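Acta de la reunión de mantenimiento del puesto de pinzas de mano
Sala Prodau, 2021-04-04
Preside: Zoi Kyriakidis
Toma nota: Sotiris Economou

Se abre la sesión con un saludo de Zoi, que agradece a todo el equipo la paciencia de estas últimas semanas y recuerda que el acta de la reunión anterior seguía pendiente de una corrección (el par de pinzas de reserva es el de Athumani, no el de Skademari). Hecha la corrección, se aprueba.

1. Estado del puesto
Sotiris repasa con calma cómo queda montado el puesto de la mesa blanca. Se trabaja con las dos pinzas a la vez, cada una con su cubo de marcadores, y la bandeja pequeña se coloca en el centro, sin nada más encima de la mesa. Pide por favor que se respete esto último – que todos somos de dejar el móvil y las llaves donde nos pilla – y que antes de empezar se miren los pilotos verdes de los cubos. 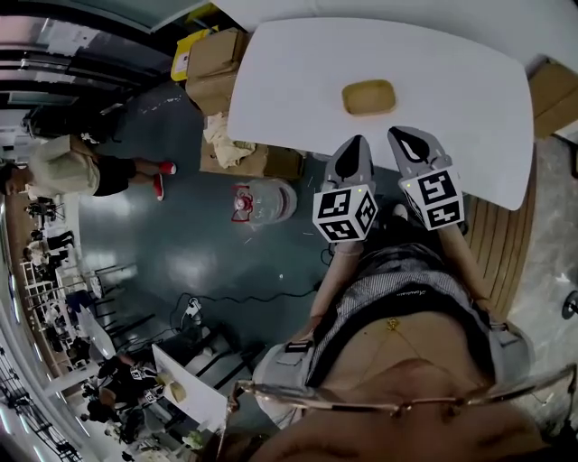 Zoi plantea el asunto de los cables del suelo, que ya salió en diciembre y que se quedó a medias. Se acuerda llevarlos por el lateral de la mesa con canaleta y fijar la regleta para que no se desplace al tirar de ella. Sotiris pedirá 30 metros de canaleta a Zollach, y de paso preguntará si sirven también las tapas de esquina, que la otra vez llegaron de otra medida. Se barrerá además el suelo del puesto al terminar cada turno.

2. Cubos de marcadores
En la última revisión el seguimiento perdía la pinza derecha al girar mucho la muñeca. Sotiris limpió las caras del cubo con un paño seco, reapretó la fijación y repitió la calibración: de 200 posiciones se dieron por buenas 106, cifra que a todos nos pareció floja. Se decide cambiar el cubo entero por uno nuevo antes de volver a calibrar, y no tocar el izquierdo, que va bien. Zoi insiste, con todo el cariño, en que nadie pegue cinta sobre los marcadores.

3. Dedos y mordazas
Se habla largo rato del desgaste de los dedos. Queda acordado revisar la goma de la mordaza cada 2 semanas, limpiar el hueco central con un pincel blando y comprobar a mano que el dedo no tenga holgura.

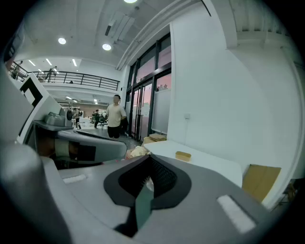
Los dedos retirados se guardan en una bolsa con la fecha y el lado al que pertenecían, que luego vienen las dudas. Zoi se ofrece a pasar a limpio la hoja de revisión y a colgarla junto al puesto.

4. Ruegos y preguntas
Se pregunta si conviene doblar ya las cajas de cartón vacías. Se contesta que sí, salvo las que hagan falta para devolver material a Zollach.

Tareas:
Sotiris: canaleta, cubo derecho y nueva calibración.
Zoi: hoja de revisión y aviso al equipo sobre la cinta.

Se levanta la sesión, con las gracias de Zoi a quienes se quedaron hasta el final.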